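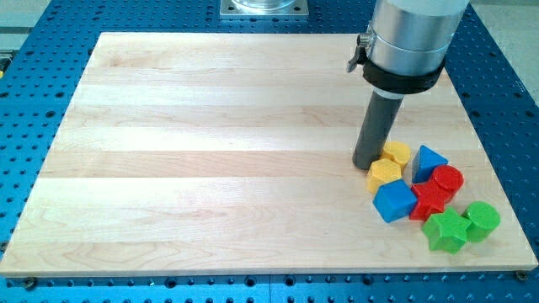
Há muitos séculos, antes de existirem impressoras, cada livro de orações era escrito à mão, letra por letra, por pessoas que passavam dias inteiros debruçadas sobre uma mesa. E que livros! Alguns tinham ouro verdadeiro nas páginas, outros tinham dragões escondidos nas letras, e muitos eram tão pesados que uma criança não conseguia levantá-los. Até as capas eram diferentes das de hoje: por baixo do couro havia duas tábuas, uma à frente e outra atrás. Olha para a tábua clara da fotografia, com aqueles veios fininhos e ondulados que correm pela madeira. Agora imagina um livro fechado entre duas placas de madeira! Já percebes que ninguém o levava no bolso para a praia.

Quem fazia estes livros?

Na Europa da Idade Média, muitos destes livros nasciam nos mosteiros. Um mosteiro é uma casa onde vivem monges ou monjas, pessoas que decidiram dedicar a vida à oração. Rezavam várias vezes por dia, e algumas dessas vezes eram ainda de noite escura. Para rezar precisavam de livros: com salmos, com cânticos, com histórias da Bíblia, com pensamentos de gente que tinha refletido muito sobre Deus.

Como não se podia ir à livraria comprar outro exemplar, era preciso copiar. Um mosteiro emprestava o livro ao vizinho, o vizinho fazia a cópia e devolvia o original (às vezes com bastante atraso, e há cartas antigas a reclamar!). Quem copiava chamava-se copista. Em muitos mosteiros havia uma sala própria para este trabalho, com um nome bonito em latim: scriptorium. Lê-se mais ou menos "scriptórium".

O trabalho começava com uma pele

O papel ainda era raro em muitos sítios, por isso escrevia-se em pergaminho. O pergaminho é feito de pele de animal, geralmente ovelha, cabra ou vitela. A pele ficava de molho numa água com cal, depois era esticada numa armação e raspada com uma lâmina curva até ficar lisa e fina. Um livro grande podia gastar mais de 50 peles. Era um rebanho inteiro para ler!

Se encontrares um destes livros num museu, procura um buraquinho na página. Às vezes a pele tinha um defeito, e o copista escrevia à volta dele com toda a calma. Uns cosiam o buraco com linha colorida, e houve quem desenhasse uma carinha à espreita lá dentro.

Penas, tinta e muita paciência

A caneta era uma pena de ave, quase sempre de ganso. Cortava-se a ponta em bico com uma faquinha, e era preciso voltar a cortá-la muitas vezes, porque se gastava depressa. A mesma faquinha servia de borracha: quando o copista se enganava, raspava a tinta seca e escrevia por cima.

E a tinta? Uma das mais usadas fazia-se com bugalhos, umas bolinhas que crescem nos carvalhos quando uma vespa minúscula lá põe os ovos. Esmagavam-se os bugalhos, misturavam-se com água ou vinho, juntava-se um sal de ferro e um pouco de goma. O resultado era uma tinta escura e muito resistente, que ainda hoje se lê bem.

Antes de escrever a primeira palavra, o copista furava as margens com uma ponta afiada e riscava linhas de um furo ao outro. Repara da próxima vez que vires uma página antiga: muitas vezes as linhas ainda lá estão, muito clarinhas.

Letras que brilham

Depois do texto vinha a parte de que eu mais gosto, a iluminação. Não tem nada a ver com candeeiros! Iluminar um livro era decorá-lo com cores vivas e com ouro, para que a página parecesse cheia de luz. Quem o fazia chamava-se iluminador.

O ouro era batido até ficar em folhas tão finas que um espirro as fazia voar. Colava-se a folha na página e polia-se com uma pedra lisa ou com um dente de animal, até brilhar como um espelho. O azul mais precioso vinha de uma pedra chamada lápis-lazúli, trazida de montanhas muito distantes, na Ásia. O vermelho e o verde podiam vir de minerais ou de metais, e alguns eram venenosos, por isso convinha não lamber o pincel.

A primeira letra de um capítulo podia ocupar meia página. Lá dentro cabia um rei a tocar harpa, um jardim, um barco no meio de uma tempestade. E nas margens, bem, nas margens acontecia de tudo: coelhos com espadas, caracóis enormes a lutar com cavaleiros, macacos a fazer caretas. Os estudiosos ainda discutem o que quereria dizer aquela bicharada toda num livro de orações. Talvez ajudasse a lembrar um trecho, talvez fizesse sorrir quem rezava.

Copiar também era rezar

Para muitos monges e monjas, copiar um texto sagrado era uma forma de oração. Escreviam devagar e iam pensando no que cada frase queria dizer. Alguns murmuravam as palavras enquanto a pena corria.

Mesmo assim, eram pessoas como nós, e cansavam-se. No fim dos livros, ou num cantinho, há copistas que deixaram recados. Queixam-se do frio, da luz fraca, das costas doridas. Outros pedem ao leitor que reze por eles ou que lave as mãos antes de mexer nas páginas. É maravilhoso encontrar a voz de alguém que viveu há tanto tempo a dizer que já lhe doem os dedos!

Faz a tua própria letra iluminada

Precisas de uma folha grossa, um lápis, uma régua, lápis de cor e, se tiveres, uma caneta dourada.

Escolhe uma frase que seja importante para ti. Pode ser um verso, uma oração da tua família ou um desejo para alguém de quem gostas. Traça 10 linhas a lápis, muito ao de leve. No canto de cima, à esquerda, desenha a primeira letra bem gorda, com a altura de quatro linhas, e deixa espaço dentro dela para um desenho pequeno. Escreve o resto da frase devagar, com a tua melhor letra. Só depois pintas: primeiro o dourado, a seguir as outras cores, e por fim o contorno a preto.

Se te enganares, deixa estar e transforma o erro num bicho da margem. Um caracol com capacete fica sempre bem.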